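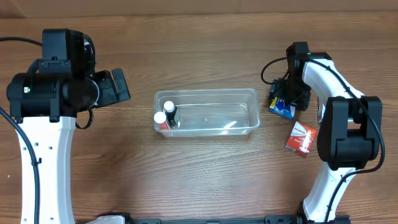

Before you hand over money for a game worn jersey, give it a proper going-over, and take your time about it. My first step is always to clear off a plain wood table with nothing printed on it, something in a warm brown, where the grain runs in long streaks and a white or pale gray jersey shows up nicely against it. I have been buying and trading basketball jerseys for a good many years now, and most of my mistakes came from looking at a shirt on a hanger in bad light while the seller chatted away at me. The list that follows is the one Negin Tehrani and I use at the Rostow card and jersey show, with my notes from the last one we did, on Saturday, October 16, 2021. The jersey was a road Hollau, number 2, listed at $567.

1. Size tag and maker's tag
Checked: OK
Both tags sewn in straight, with the thread matching the rest of the hem. Compare the size against what the player wore that season, and do look at team photos for this, because some fellows went up a size halfway through the year and it throws everybody off.

2. Body length
Checked: OK
Game shirts were often cut longer than the ones in the store. Lay it flat, smooth it gently with your palms (please don't pull!) and measure from the collar down the back. Ours came out at 80 centimeters, and that agreed with the seller's letter.

3. Numbers and name plate
Checked: OK, see comment
Turn the jersey inside out and follow the stitching all the way around each number. There was a little puckering at the bottom of the 2 on the front. Negin thought it was from washing and I tend to agree with her.

4. Signs of wear
Checked: QUESTION
You want pilling under the arms, small pulls on the sides, maybe a scuff or two where a fellow hit the floor. This one had nice even pilling, but the left shoulder looked awfully fresh to me next to the right one. Ask the seller about it and write the answer down.

5. Repairs
Checked: OK
One team repair near the side seam, done in a zigzag. I love a good repair, I really do, and I would pay extra for one that can be matched to a photograph.

6. Stains
Checked: OK
Faint yellowing at the collar. Do not wash it. I know how tempting that is, and I have a very sad Ranjbar warm-up top in my closet from the time I gave in.

7. Paperwork
Checked: NOT PASSED
The letter gave the season but no game date, and the Clestell sticker number on the letter ended in 97 while the one on the jersey did not. It may be a plain typing slip. Even so, the two have to agree before we mark this line as passed, and the seller has promised a corrected letter.

8. Price
Checked: on hold
Look at what similar shirts have sold for, and not at what people are asking. At $567 I would be happy with it if items 4 and 7 clear up.

Overall: hold, look again when the letter arrives.
Checked by Touran Safavi, second look by Negin Tehrani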